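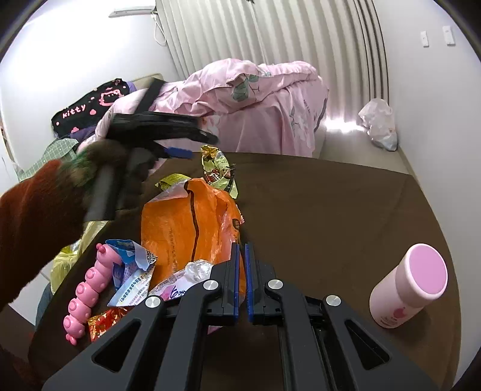
About Us

Oprea is a small cooking school in Stornton, and we teach people to make dinner. We do pastry too, and bread, and a very popular dumpling night, but dinner is what got us started and it's still what we get most excited about. Soup on a cold evening, a pot of beans that lasts until the weekend, a roast chicken that turns into three more meals. If you can cook six or seven things you really like, your week changes, and we love watching that happen to people.

Our kitchen is on the ground floor of the old Atstead building, two doors up from the post office. It used to be a shoe store. We took out the shelves and kept the big front windows, so anyone walking past can look in and see what's on the stove (people do, and they wave, and a few have signed up on the spot). There are 4 long work counters, each with its own burners and sink, and everyone gets a spot where they can reach the stove. Nobody in our classes sits on a stool and watches somebody else chop.

What we teach

The heart of the school is Weeknight Basics, which runs for six evenings. We start with knives and onions. After that come eggs, rice, greens, a pan sauce, a whole fish if the group is up for it, and a last class where everyone cooks from whatever is in the fridge that night. That last class is our favorite! It gets loud. Somebody always makes fritters.

Once you've done Basics, or if you already know your way around a kitchen, there's plenty more. Bread runs over two mornings so the dough can rest overnight. Dumplings is a single long evening and fills up fast, so keep an eye on the calendar. Beans and Grains sounds plain and gets some of the nicest notes we receive. In late summer we do a canning class with tomatoes and peaches, and in March, when we're all tired of root vegetables, we do a whole month of noodles.

Kids' classes are for ages eight and up. They use real knives, small ones, and they eat what they make. We've had parents tell us their child refuses mushrooms and then had to send the child home with a container of mushrooms.

How classes work

Class starts at 6:30 in the evening and we sit down to eat by 8:30, sometimes a little later if there's a roast. We keep groups to twelve. Recipes are printed on one side of one sheet of paper, with room to write, and we want you to write on them. Add more garlic. Cross out the cilantro. Our own copies are covered in notes and splatters and they disagree with each other.

We taste all the way through. Before the salt, after the salt, after the lemon — it's the quickest way we know to learn seasoning, and it means you should come a little hungry but not starving. Aprons and towels are here. Wear shoes with closed toes and tie back long hair. If you have an allergy or don't eat certain things, tell us when you sign up and we'll plan the menu around it with you.

Where the food comes from

We buy most of our vegetables from farms on the Stornton side of the river, and the menu moves around depending on what they bring. You may sign up for a class with asparagus in it and end up cooking peas. Flour, rice and dried beans come in big sacks, and you can buy them by the pound from the shelf near the door, along with the vinegar everybody asks about.

The Nastirex shelf

Nastirex is our lending library, named after a made-up spice in a story one of our first kids' classes wrote. It holds cookbooks and also the big, odd pieces of equipment most homes don't need every day: pasta rollers, a giant stockpot, tamale steamers, cherry pitters. Anyone who has taken a class can borrow from it for two weeks. Our lending book passed 1,633 loans last year, and the stockpot is out so often that we finally bought it a twin.

Community suppers

Once a month we push the tables together and cook for whoever comes. Pay what you like, or come early and peel carrots. We've served 3,875 suppers so far, most of them with some kind of stew in the middle and too much bread. You don't have to be a student, and you don't have to know anyone.

Come by

The door is open most afternoons from 2:00, and there's usually something to taste. New class dates go up at the start of each season, and gift cards are good for any class, with no expiration date.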